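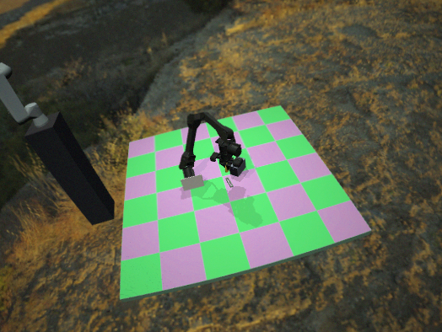
Skullstead Gripper Trials: Frequently Asked Questions

Home | Trials | Downloads | FAQ | Contact
Search this site Go

Is the outdoor scene a real test site?
No. It is simulated. The rock and dry grass are background, and the arm works on the checkered board.

Why green and pink squares?
They make it easy to see how far the gripper is from the part. The board has six squares on each side.

Which grippers can I compare?
The Sillau and the Clanel. Both load on the same black arm.

How many runs do I need?
We use 800 per gripper. For a quick check of a new controller, 9 will do.

What are the gray parts on the board?
A flat square plate and a small slender bar. Pickup trials start with the gripper over the bar.

Can I move the parts?
Yes. Edit the start positions in the scene file and reload.

My gripper stops above the board. What should I check?
Check the fingertip length first. The default setting is for the Sillau.

Print this page | E-mail this page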